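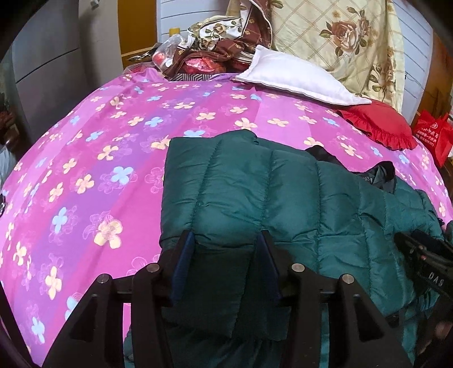 ## Folding a puffer jacket on a bed

A bed is the best place in most homes to fold a puffer. It gives you more room than a table, it is at a decent height, and the jacket doesn't slide off one side while you work on the other. A fitted or flat sheet is fine under it. Take the comforter off first, or the jacket sinks in and you can't press it flat.

These steps are for a hip-length quilted jacket with a collar or hood. Longer coats need one extra fold, covered at the end.

### Before you start

Empty every pocket, including the inside one. Close the main zipper all the way up to the collar and snap any flaps. Run a hand over the outside to check that it's dry. A jacket that feels even a little damp at the cuffs should hang until the next day.

If you are using a storage bag, have it open on the bed next to you. I use the medium Fondside bag, which is 19 inches wide, and the measurements below are for that. For a different bag, measure the width and take off an inch.

### Folding

1. Lay the jacket face down with the collar pointing away from you. Smooth the back from the middle out to the side seams.

2. Fold one sleeve straight across the back. If the cuff goes past the far side seam, double it back toward the shoulder.

3. Fold the other sleeve the same way, on top of the first.

4. Fold in each side about a hand's width, so the long edges are straight and parallel. The stitched channels run across the body on most jackets and will want to spring open here. Lay a forearm along the edge and lean on it for a few seconds.

5. Tuck the collar down over the back. A stiff collar with its own lining won't stay flat, so leave it standing and let the last fold hold it. Hoods go flat down the back, pulled smooth.

6. Press the air out. Start at the collar and work toward the hem with both palms. Go slowly. Air comes out through the seams, and pushing hard in one spot only moves it to the next channel.

7. Bring the hem up to the middle, press again, then bring it up to the collar.

8. Turn the bundle over and slide it into the bag, folded edge first.

The first one will take a few minutes. After that it goes quickly.

### If it keeps puffing up

Use a wide elastic band or a cloth belt around the middle, and take it off once the jacket is in the bag. Don't sit on it. Seul-gi Yoo, who showed me this method, rolls hers from the collar down instead of doing step 7, and that works well for thin jackets. Thick ones make a roll too fat for the bag.

### Long coats

Do steps 1 to 6, then fold the hem up in thirds. Use a bag at least 30 inches long, or a lidded bin.

### Storing

Put puffers on top of the pile, with nothing heavy on them. I don't use vacuum bags for anything longer than a trip. Mine went away in a vacuum bag one January and still had flat patches weeks after I took it out.

When you unpack, shake the jacket by the hem, then by the shoulders, and hang it overnight before wearing it.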